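Dunport Gallery to show clay figures by Vasylyna Symonenko

Dunport, April 27, 2018

Dunport Gallery will open an exhibition of clay figures and portrait heads by the sculptor Vasylyna Symonenko in July. It is the first time her work has been shown on its own in a public gallery. Entry is free.

The exhibition is called Trirkora, after the street where Symonenko rented her first studio. It brings together 35 pieces made over 20 years, from small seated figures that fit in the palm of a hand to a life-size group of three women at a bus stop. Most of the works are fired clay. A few are plaster, and three are bronzes cast at the Maleck foundry from clay originals.

Symonenko came to sculpture late. She trained as a bookkeeper and worked in the accounts office of a shipping firm until her early forties. She began modelling in an evening class at Dunport College, where she was taught the basics of building a figure over a wire frame, hollowing it out and preparing it for the kiln. She stayed in the class for four winters and then took a studio of her own, paying the rent by keeping the books for two other tenants in the building.

Her early subjects were people she knew: neighbours, the other members of the class, the woman who ran the launderette across the road. She asked each of them to sit for an hour and worked quickly, often finishing a head in two sittings. Twelve of these heads are in the first room of the exhibition. Several have been lent by the sitters or their families and have not been seen outside their homes before.

"I did not ask people to hold still," said Symonenko. "I asked them to talk, and I worked while they talked. If the mouth came out a bit open, I left it open."

The second room covers the years in which she moved from heads to full figures. These are mostly women at work or waiting: a cleaner with her sleeves pushed up, a nurse asleep in a chair, two sisters shelling peas. The surfaces are left rough, and the marks of the fingers and the modelling knife can be seen on the backs and sides. Symonenko has never used glaze. The colour comes from the clay itself and from washes of iron oxide put on before firing.

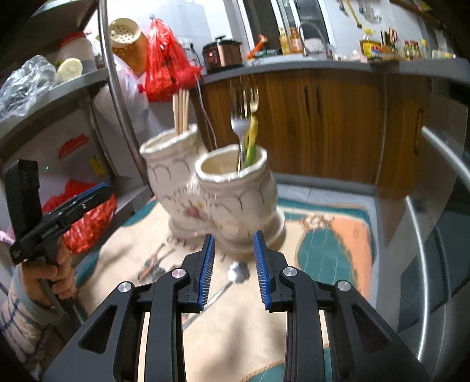

The bus stop group, finished last year, takes up most of the third room. It was made in sections, as no kiln in the town was large enough to fire the figures whole. The sections were fired one after another at the Maleck foundry's pottery workshop and joined afterwards with pins and resin. The joins fall at the hems of coats and the tops of boots, and the artist chose not to hide them completely.

The group was commissioned by the Yeoh Trust, which supports public art in the town. After the exhibition it will move to the entrance hall of Dunport Library, where it will stay on permanent display. The trust has also paid for a bronze cast of the smallest figure, which will be placed at a low height in the children's section so that it can be touched.

The exhibition has been selected and arranged by Sota Aoki, curator of sculpture at Dunport Gallery. He first saw Symonenko's work at an open studio day and visited her regularly while the bus stop group was being made.

"Vasylyna has been working a short walk from this gallery for most of her career, and we had nothing by her in the collection," said Aoki. "We have now bought two of the heads and the figure of the nurse, and all three are in the show. I would like visitors to take their time in the first room, where the pieces are small and it is easy to walk past them."

A display next to the third room shows how a figure is made. It includes a wire frame, a half-finished torso, test tiles in different clays and a set of the artist's tools. A short film, made in the studio last winter, runs throughout the day. It has subtitles, and a printed transcript is available from the front desk.

A catalogue goes with the exhibition. It has photographs of every work on show, an essay by Aoki and a long interview with the artist, in which she talks about her years in the accounts office and the move to full-time sculpture. The catalogue has been printed in an edition of 700 copies and will be on sale in the gallery shop.

There is a programme of events during the run. Symonenko will give a talk on the opening afternoon and will lead three modelling workshops for adults with no experience of clay. Materials are provided and finished pieces will be fired and returned to those who made them. Places on the workshops are limited and must be booked in advance. A separate session for schools will be run by the gallery's learning team, and teachers should contact the gallery for dates.

The gallery is on the ground floor and all three rooms have level access. Large-print labels can be borrowed at the entrance. Touch tours for blind and partially sighted visitors can be arranged by telephone and will include the three bronzes and one of the clay heads.

Notes for editors

Vasylyna Symonenko lives and works in Dunport. Her work has been included in group exhibitions in the town and is held in a number of private collections.

The Yeoh Trust makes grants for sculpture, murals and other artworks in places open to the public.

Photographs of selected works are available from the gallery's press office. Pictures of the bus stop group must carry the credit line supplied with them. Interviews with the artist and with Sota Aoki can be arranged on request, and a press viewing will be held on the morning of the opening. Journalists who wish to attend should give their names to the press office beforehand.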